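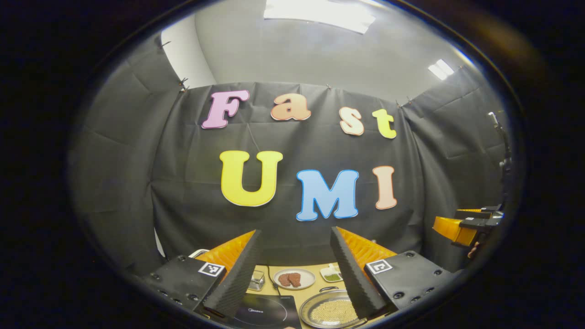 Backdrop with the cut-out letters up, "Fast" over "UMI".

18/03/2025

Glue day again! I finally got the wheat paste to behave, and I'm writing it down before I lose the scrap of paper like last time. Batch 3 is the keeper so far: 300 g water, flour sifted twice (Freya's trick, and it does kill the lumps), stirred the whole way up and then left with a plate on top until I could stand to put a finger in it. Batches 1 and 2 went in the trash. The first was basically gravy, and the second caught on the bottom of the pan while I was on the phone with Brenda about the board order.

Put batch 3 on the Hukcombe ledger, spine and first hinge only. Nice slow tack, plenty of time to slide the lining around, and no shine where I wiped off the extra. The old animal glue underneath is another story. It comes up fine near the head but by the tail it's like toffee, and I don't want to soak it any more than I have already. Jordan says use a thicker poultice and walk away for an hour. I'm bad at walking away.

Counted the leaves again and got 564, same as Nidia, so the 3 stubs after the index really are stubs and we can stop looking for the missing pages. (Tia, can you fix the condition sheet? It still has your first number.)

Sewing: tried the 18/3 linen on a dummy section and it swells the spine way too much. Going down a size. If we're short, Trisby has it on the small spools.

Sanded the new boards with 400 grit, edges only. They look great, but one of them has a bow to it that I don't love, so it's under the heavy weights by the sink. PLEASE leave it there, even if you need the weights!

Next: second hinge, check the bowed board, make more paste (half a batch, it went sour on us last time), ask Brenda whether the cloth is coming in the dark green or the other green.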